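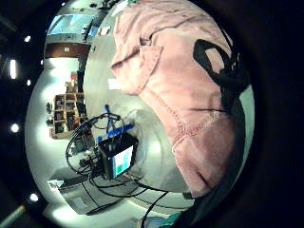

Folding a button-up shirt on a table is a matter of getting the fabric flat first and the edges straight second. Most badly folded shirts were never flattened before the first fold went in. A dusty pink shirt bunched on a grey tabletop shows the usual starting point: the creases are deep, the cloth is doubled over itself in several places, and the only references are a long line of raised stitching and a flap that may be the collar or a pocket. Any fold made in that condition will lock the creases in. The method below is for a long-sleeved shirt with a collar and a full button front, folded to a flat rectangle for a shelf or drawer.

What you need

A table wide enough to take the shirt with both sleeves spread. Ironing boards are too narrow for this. A hard, smooth surface is best, as a cloth-covered one grips the fabric and stops it sliding into line. You can also use a folding board such as the Remano, but it is optional and the steps are the same without it.

The shirt should be fully dry. A shirt folded damp will hold its creases and may smell by the time it is next worn.

Step 1. Find the collar

Lift the shirt by the collar, one hand at each side, and let it hang. Give it one firm shake. Lower it to the table hem first, so the body lays itself out as you bring your hands down.

If the shirt is already on the table and you don't want to pick it up, find the collar by touch, turn it away from you and draw the hem toward you.

Step 2. Do up the buttons

Fasten the top button, then every second button down to the hem. The top one matters most, as it holds the collar closed while the shirt is turned over. Leave the cuffs undone at this stage — they lie flatter open.

Step 3. Flatten the front

Grip the near edge with both hands, shoulder width apart, and pull gently toward you. Let go, then run your palms from the button line out to each side seam.

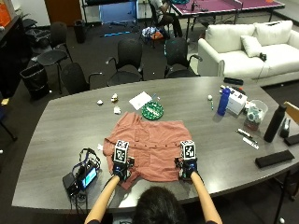 Work from the centre outward every time. Smoothing inward pushes the slack toward the buttons, where it forms a ridge you can't remove without starting over. Check that the two side seams are parallel and that the hem is even. Pull the sleeves out straight from the shoulders and flatten them the same way.

Step 4. Turn the shirt over

Take hold of one shoulder and the hem on the same side and roll the shirt over onto its front. Repeat the smoothing on the back. If there is a yoke seam across the shoulders, use it as a guide: it should run square to the sides.

Step 5. Fold the sides

Fold one side in along a line from the middle of the shoulder to the hem. The sleeve will now cross the back. Fold it down from the shoulder so that it lies parallel to the new edge. Repeat on the other side. The two folded edges should be the same distance from the collar.

Step 6. Fold the length

Turn the shirt tail up by a hand's width to square off the curved hem. Bring the bottom edge halfway to the collar, then fold again so it stops just below the collar. Turn the shirt over and straighten the collar points.

Notes on fabric

Cotton holds a crease well and takes this method without changes. On 100 per cent linen, press the body with your palms for longer before Step 5. Slippery fabrics tend to shift when turned over; lay a sheet of tissue on the back before folding the sides in. Heavy overshirts should be folded once in Step 6, not twice, or the stack will lean.

Common faults

Collar sits crooked: the top button was left open, or the sides were folded in by different amounts.

Ridge down the front: the button placket was twisted at Step 3. Open the shirt out and pull the placket straight from both ends.

Sleeve shows at the edge: the sleeve was folded at too wide an angle. Refold the sleeve only. The body can stay as it is.

Related guides

Folding fitted sheets without a second person
Coton care: washing and drying temperatures
Drawer dividers compared: Skillel and Vukčević
How to store knitwear over summer
Removing a set crease from a collar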